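Werkstattbuch Greifplatz
16. April 2026

Heute endlich den ganzen Nachmittag für die Beschaffungsplanung gehabt, und ich bin deutlich besser gelaunt als nach der letzten Runde im November. Damals hatten wir eine Wunschliste, die vorne und hinten nicht zum Topf passte. Jetzt gibt es eine Liste, die ich mit gutem Gefühl in den Antrag schreiben kann, und sie ist sogar kürzer geworden!

Ausgangslage

Wir wollen die Datenaufnahme mit den handgeführten Zweifingergreifern ausbauen und später (aber erst später) einen Arm dazustellen, der mit denselben Backen arbeitet. Die Reihenfolge ist mir wichtig. Solange wir keinen ordentlichen Bestand an Aufnahmen haben, steht ein Arm bloß herum und braucht Platz, Versicherung und eine Sicherheitsunterweisung für alle. Die Handgreifer dagegen kann man einfach nehmen und loslegen, das macht richtig Spaß, und man merkt nach einer halben Stunde, welche Gegenstände taugen und welche nur nerven.

Im Projekt Landside ist der Posten »Geräte und Verbrauch« noch offen. Der Posten »Arm« liegt separat und darf nicht angezapft werden, das habe ich mir extra noch einmal bestätigen lassen.

Was wir kaufen wollen

1. Ersatzbacken mit geripptem Belag

Beim Belag gibt es für mich keine Diskussion mehr. Die dunkelblauen gerippten Polster sind gegenüber den glatten, die wir im Herbst probiert haben, ein Riesenschritt. Plüsch hält gut, Kartonkanten auch. Angebot von Flolluson liegt vor: 525 Euro für den Satz Backen samt Polstern, Lieferzeit noch offen. Gulyás kann nur die Polster einzeln liefern, dafür schneller. Mein Vorschlag ist, den Satz bei Flolluson zu nehmen und bei Gulyás eine kleine Menge Polster als Puffer. Vorher unbedingt klären, ob die Schraublöcher bei beiden gleich sitzen. Bitte nicht wieder auf gut Glück bestellen (ja, das war ich).

2. Gegenstände für den Tisch

Mein Lieblingsposten, weil er fast nichts kostet und am meisten bringt. Wir brauchen eine Mischung aus weich, hart, flach und klobig, und sie soll nach Alltag aussehen. Die jetzige Mischung aus Plüschtieren, kleinen Schachteln und Handyzubehör ist schon sehr brauchbar. Besonders freue ich mich über alles Flache: Ein zusammengeklappter Handyständer ist von oben eine richtig schöne Aufgabe, weil man überlegen muss, wo man überhaupt ansetzt. Davon bitte mehr! Plüsch haben wir eigentlich genug, da würde ich nur noch sehr kleine und sehr längliche Formen ergänzen.

Und Kartons. Ich hatte zuerst stapelbare Kunststoffkisten auf der Liste und habe sie wieder gestrichen. Ein offener Karton mit niedrigem Rand tut es genauso gut, und wenn die Rückklappe oben ausgefranst ist, umso besser, dann hat man gleich etwas Abwechslung in den Kanten. Für den ganzen Posten setze ich 400 Euro an, darin ist auch der Nachkauf übers Jahr enthalten. 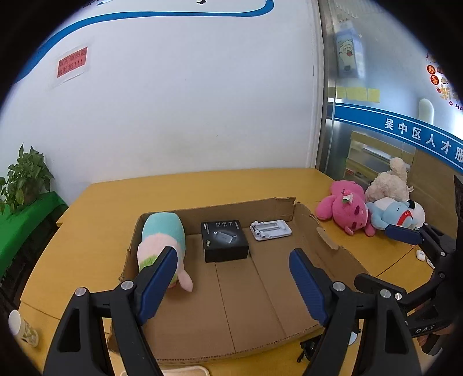 3. Zweiter Handgreifer als Reserve

Hier habe ich lange geschwankt. Zwei Greifer parallel zu führen ist inzwischen der Normalfall, und wenn einer ausfällt, ist die ganze beidhändige Aufnahme blockiert. Ein Reservegerät wäre also sehr vernünftig. Das Angebot von Jarnetti klingt gut, ist aber ein komplettes Set mit Koffer und Zubehör, das wir zur Hälfte schon haben. Ich frage an, ob sie uns das Gerät auch nackt verkaufen. Falls ja, kommt es sofort auf die Liste. Falls nein, schieben wir es in den nächsten Abruf.

Zu prüfen bei Jarnetti:
- Gewicht im Vergleich zu unseren (bei langen Aufnahmen merkt man jedes Gramm)
- Öffnungsweite der Backen
- Passt der gerippte Belag oder brauchen wir einen Adapter?
- Garantie bei Eigenumbau

4. Tisch und Licht

Der gelbe Holztisch bleibt. Ich hatte kurz mit einem höhenverstellbaren geliebäugelt, aber der Preis war jenseits von allem, und für die Aufnahmen ist ein Tisch in normaler Höhe sowieso realistischer. Was ich gerne hätte, ist eine zweite Tischplatte in einer anderen Farbe zum Auflegen. Da reicht ein Zuschnitt aus dem Baumarkt, läuft über die Werkstattkasse und braucht keinen Antrag.

Beim Licht bin ich unentschieden. Glaswand und weiße Wand im Hintergrund sind eigentlich prima, so wie in einem echten Büro eben. Eine feste Leuchte würde gleichmäßigere Aufnahmen geben, aber vielleicht wollen wir das gar nicht. Zurückgestellt, bis wir mit der zweiten Platte ein paar Durchläufe gemacht haben.

5. Speicher

Langweilig, aber dringend. Die Platte läuft voll, und ich will nicht vor jeder Aufnahme löschen müssen. Pro Aufnahmetag kommen etwa 10 Stunden Material zusammen, wenn beide Greifer laufen. Bitte zwei gleiche Platten kaufen, eine für den Tisch und eine fürs Backup im Nebenraum, und diesmal beschriften, bevor sie im Regal verschwinden.

Was wir nicht kaufen

Der Arm ist raus aus dieser Runde. Ebenso das Förderband, obwohl ich die Idee immer noch toll finde – ein Karton, der langsam vorbeizieht, und man greift im Vorbeifahren hinein! Aber dafür müssten wir den halben Raum umstellen. Auch die Kraftsensoren kommen auf später. Ich habe mir die Datenblätter angesehen und glaube, dass wir erst mit mehr Bildmaterial wissen, wo sie uns wirklich helfen würden.

Nächste Schritte

Anfrage an Jarnetti geht heute noch raus. Flolluson wegen der Schraublöcher anschreiben und gleich nach der Lieferzeit fragen. Die Preise habe ich in die Tabelle übertragen, Zeile 11 ist noch leer, da fehlt mir der Versand von Gulyás. Wer noch flache oder längliche Dinge zu Hause übrig hat, bitte mitbringen und in die Kiste neben der Tür legen, dann sehe ich gleich, was wir gar nicht erst kaufen müssen.

Nachtrag vom Abend: Die Rillen in den Polstern setzen sich mit Flusen zu. Eine weiche Bürste mit auf die Verbrauchsliste.

Zuletzt aktualisiert: am Tag des Eintrags, abends

Verwandte Einträge
- Glatte und gerippte Polster im Vergleich
- Beidhändig greifen: erste Notizen
- Landside: Wunschliste vom November
- Ordnung auf der Datenplatte

Kontakt: Werkstatt Greifplatz | © Projekt Landside | Nach oben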